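When I told people my project was about the bus between Zanditz and Hollenstein, most of them asked if there still was one. There is (just about!) and I rode it for the whole of November with a notebook on my knee.

The route used to be run by the council and then went to a private firm, Boma. I wanted to know whether passengers felt any difference, so I asked them — 42 people in the end, plus two drivers who talked to me on their breaks. My tutor, Hermine Koller, kept telling me to write down the dull answers too, and she was right.

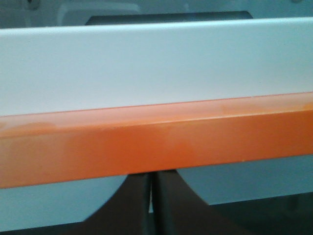
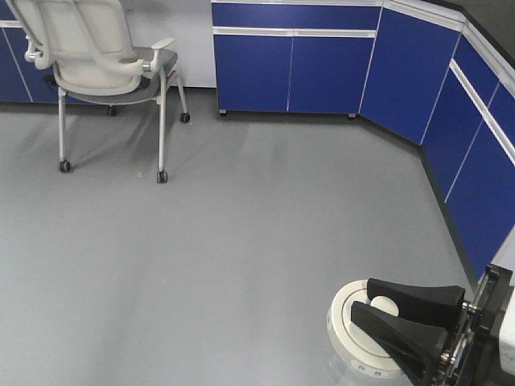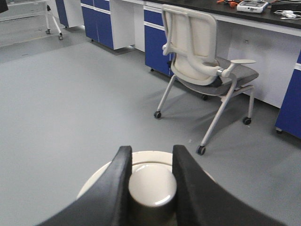
Zanditz, July 23, 2021

The biggest moan by far was the evening gap. After the early evening bus you wait ages for the next one, and if that's full of college students you're walking. I logged 697 boardings over the month, and 17 of those trips left late enough for people to miss the train at Hollenstein. Fares came up less than I'd expected, though older passengers really don't like the Tika card and wish they could still pay the driver in coins.

Selina Wyss helped me with the spreadsheets and spotted that I'd entered one morning twice, so the tables at the back are the corrected ones. I didn't manage to get the old council timetables — the office said they'd look and I'm still waiting — which means the "before" part is all from memory, other people's mostly. If I did it again I'd ask for those first and ride the school run as well.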